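4.2 Parking lots as places of public argument

We turn now to the part of the Draststead material that surprised us most when we first sat down with it, and that we have gone back to more often than any other. Of the 344 disputes in our collection, 283 began over a car: where it was parked, how long it had been there, or who had asked for it to be moved. We had expected plenty of quarrels over lines and prices (anyone who has worked a register will know why), but the parking lot kept coming up, page after page.

What makes these exchanges worth a closer look is how quickly the subject changes. A request to pull forward a few feet is, on its face, a small thing. Yet in many of the accounts the talk moves within a turn or two from the car to the person, and from the person to the group that person is taken to belong to. We follow Bouvier coding here, in which a turn is marked as "group-directed" only when it names or plainly points to race, ancestry, language or birthplace.

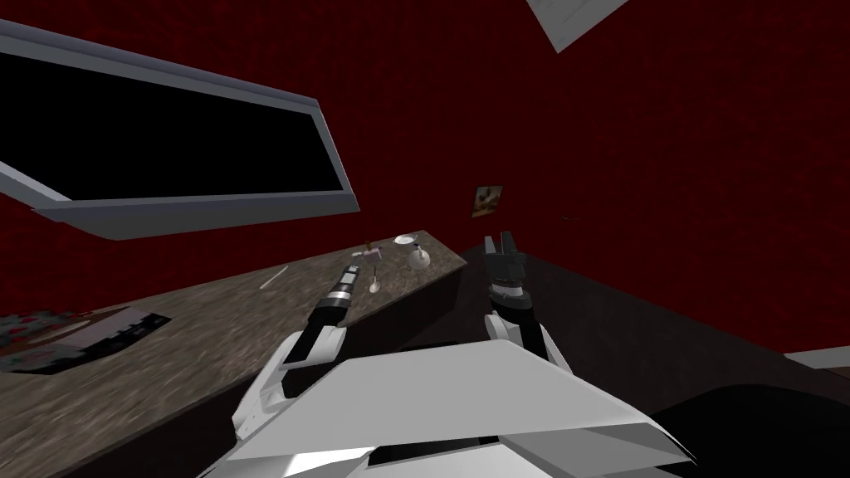
Figure 3. Interior view with red wall and speckled countertop.

Group-directed turns were far more common when the first speaker claimed some standing in the place, as in "I've shopped here for years" or "my family is from here." We found this a little sad to read, and also very useful, as it ties the insult to a feeling about who gets to belong. In the Gulter lot, which serves both longtime residents and seasonal visitors, claims of this kind came from both sides, often in the same argument, and each speaker seemed quite sure of being the local one.

Bystanders matter too, and we would ask the reader to be patient with us while we say a word about them. In 200 of the disputes at least one onlooker spoke up, and in 18 the onlooker was the person who first called the language racist.

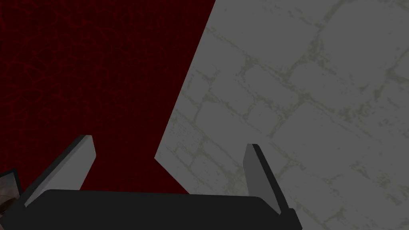

Those 18 cases are few, and we don't want to lean on them too heavily. Still, they share a pattern we think is worth following up: the onlooker tends to speak to the target first, with something kind and ordinary, and only afterward to the speaker. The interviews we held in February, taken up in Section 4.3, let us ask onlookers why they went about it in that order.

Filed under: Race and Public Life | Everyday Conflict

Related papers
Who Gets to Be Local? Belonging Claims in Gulter
Bystander Talk in Shared Spaces
Store Policy and Customer Disputes in Draststead

Grindis Working Papers | Contact the editors | Back to top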